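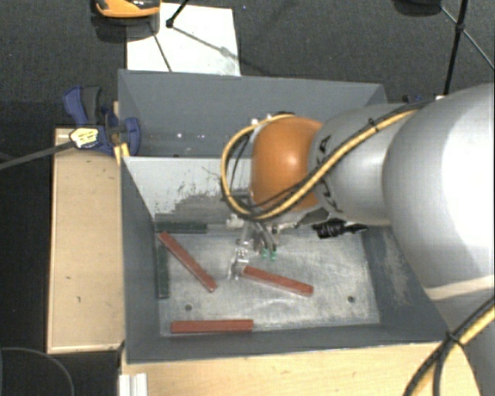
Budget season has come round again, and a good many of you have written in asking how we went about paying for the bin-picking bench at Herkevero, and whether you ought to be putting in for one of your own. I promised a proper answer in the last issue and then ran out of room, so I'll try to do it justice now. The first thing I would say is that the arm is the easy bit. You ring up two or three suppliers, you get your quotes, and everybody round the table understands what they are being asked to sign for. What catches people out is all the other stuff — the cables and the ties to keep them tidy, the brackets and fittings for the gripper, the metal bin with its two compartments, even the clamp on the side of it. None of those things looks like much on its own, and I left nearly all of them off my first sheet.

Gonçalo Rocha, who some of you will remember from the open day, went through that sheet with me over a very long pot of tea and was kind enough not to laugh. His rule is to take the price of the arm and set aside another 60 per cent for everything that bolts to it, runs to it or sits underneath it. I thought that was a bit rich at the time. We ended up setting aside 30, and had to go back and ask for more in the spring, which I would not wish on anyone!

Then there is the gripper. We had quotes from Drullik and from Hustik, and I'm fond of both firms, so please don't read this as taking sides. Drullik came in lower, but fingertips were charged separately and the lead time was 7 weeks. Hustik cost more up front and put 2 spare sets in the box. Our parts are plain bars, the red and green ones, and they are no trouble to look at, but they do end up lying at all sorts of angles and right up against the walls, and that is where a finger gets knocked. If your parts live in a bin like ours, do ask about the price of spares before you ask about anything else. We went with Hustik in the end and I have slept perfectly well.

A word on time, too, as it costs money just as surely as metal does. I had put down a few afternoons for setting up and teaching, and it wanted a good deal more than that, mostly spent moving the bin a little one way and then a little back again. Please put those hours in as a line of their own, with a name beside them, or they will quietly come out of somebody's ordinary work and that somebody will be cross with you by Christmas.

If you are planning for next year, requests need to reach me by the end of September, and a rough figure is fine at this stage. I have a blank copy of our sheet, with all the lines I forgot the first time now typed in, and I'm happy to send it to anyone who would like it. Gonçalo has offered to look over the first few as well — bring biscuits.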